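Section 5. Setting up the fruit bowl and the counter station

Read section 4 first if the counter is not wiped down yet. The Sinel counter tops at the Steltdale break room are glossy gray and show everything, so starting with a dirty one only means doing it twice.

The older edition of this guide promised that a lined bowl keeps bananas fresh for days longer. We have never seen any proof of that. The paper keeps the bowl clean. Treat any other claim the way you would treat a coupon with no date on it.

What you need

Round white bowl
Parchment paper, one sheet
Bananas
Straw holder, cup stack and their mats

5.1 Lining the bowl

1. Wash the bowl by hand and dry it all the way, including the foot.

2. Tear off one sheet of parchment. Pestum sells pre-cut rounds for this job. They cost more and slide around, and Nam-gil Joo, who wrote the first version of these steps, gave up on them in February.

3. Crumple the sheet into a ball, then open it out again. A flat sheet springs back up and pushes the fruit off center.

4. Press the sheet into the bowl and fold the extra over the rim on two sides. Do not trim it. Trimmed edges slip down under the fruit.

Note: Wax paper is not the same thing, whatever the label on the shelf says. It tears when you lift a stem out from under it.

5.2 Filling the bowl

1. Separate the bunch before it goes in. People will pull at a whole bunch and take the bowl with it.

2. Put the ripest fruit where you can find it again. The usual advice is ripest on top. That works only if people take the top one, and in our experience they dig for the yellow ones.

3. Lay the long ones across the bowl and let the stem ends rest toward the rim.

4. Stop when the next banana would have to balance. Five is plenty for this size of bowl.

5. Set the bowl near the back of the counter, near the center, with clear space in front. 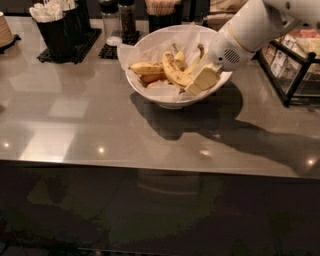 Fig. 17. Lined bowl with bananas, stir sticks behind.

Freckles on the peel are fine. Brown marks are usually fine too – peel one and look before you throw out the lot. Take a banana out if the skin has split, if it leaks, or if it smells like wine.

Caution: Do not put apples in the same bowl to "even out" the ripening. It evens things out by making all of it go faster.

5.3 Straws and cups

1. Lay the black rubber grid mat at the back left, behind the bowl. The Van Acker catalog calls this type of mat non-slip. It may be, on a dry counter. Check it with your hand before you load it.

2. Stand the black containers on the mat. Fill the front one with the paper-wrapped stock, loose enough that one piece comes out without the rest.

3. Stack the paper cups at the left on their own small mat. Keep the stack low. A tall one looks generous and ends up on the floor.

5.4 Daily check

Lift the parchment by both folds and look underneath. Replace it if it is damp or stained. Shake out the rubber mat over the sink, as crumbs settle into the pattern and a cloth will not reach them.

Reorders go to Si-woo Maeng, extension 374. Ask for bananas by the bunch – the case price looks better until you count what goes in the compost.

Section revised September 4, 2021.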